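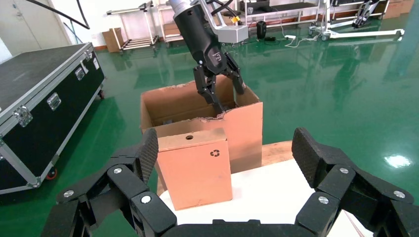 small one on the table, big one behind it

gerdale_pat
February 17, 2022
Ok so packing bench question. We get small product boxes that end up in a big open carton, and I want to stop buying new big cartons every month. The one behind the small box has no top flaps left and the rim is all ragged. Still stands up fine. Do you guys keep using them at that stage or toss? We go thru 800 small boxes in a normal month, 2000 in April. Not shipping in these, just collecting.

tapegun
Toss. Ragged rim = dust and little bits of fiber on everything. Also paper cuts.

vukar_returns
Disagree. If its not shipping who cares about the rim. Trim it with a knife, run tape over the edge, good for months. We do that at Vukar with all the collecting cartons.

tapegun
Taping the rim takes longer than grabbing a new carton. Labor isnt free

vukar_returns
30 seconds. come on

gerdale_pat
Probably going with tape then. Other thing – how the small ones go in. Flat or standing up?
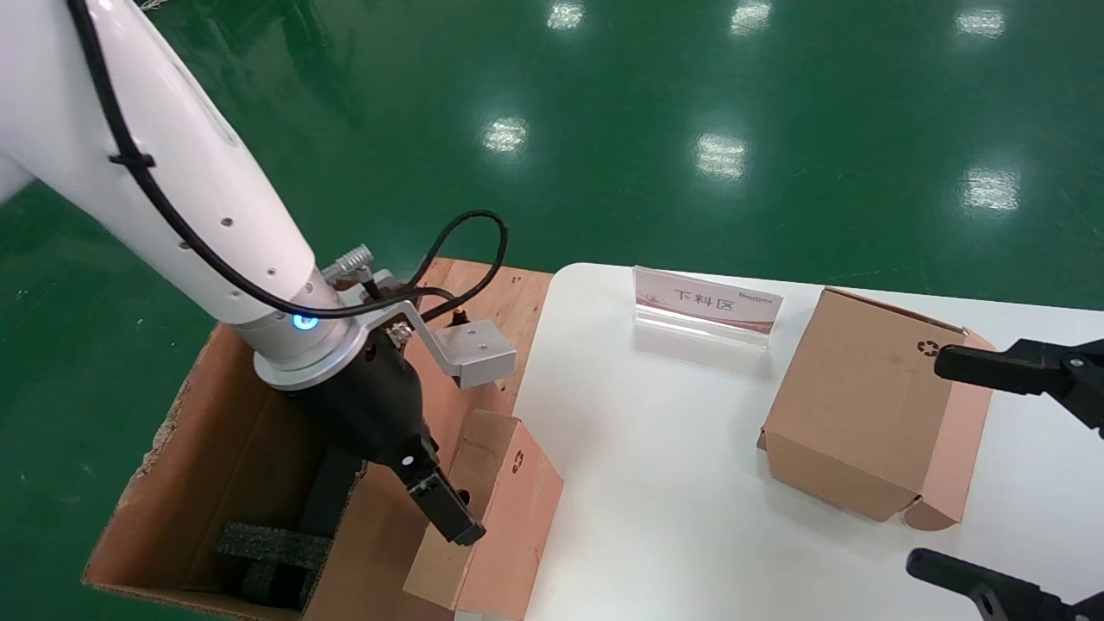
I like them upright against the wall of the carton, you can grab the top edge without digging. Problem is the first few fall over when theres nothing next to them. Black foam block in the corner helps a bit, came out of some old packaging and has slots cut in it. Anyone use dividers?

lidless
Flat. Always flat. Upright wastes space and they lean

vukar_returns
Upright here too. Cardboard dividers from Stestham, 2 per carton, cheap. They do sag after a while tho.

tapegun
Flat for me, but you need to see the side with the print or someone puts them in upside down. Recyling mark facing out, thats our rule.

lidless
^ ok that one I agree with

gerdale_pat
Good idea on the mark, stealing that. Last one – carton on the floor beside the table or up on it? Mine's on the floor and my back hates it.

vukar_returns
Low stand. Żak makes one but any crate works. Rim a little below table height so you're not lifting over it.

tapegun
Floor is fine if you swap cartons before theyre full. People overfill, then somebody has to drag it.

lidless
Floor is not fine lol. Did that for one season, never again

gerdale_pat
Trying a crate under it tomorrow. Will post if the tape holds up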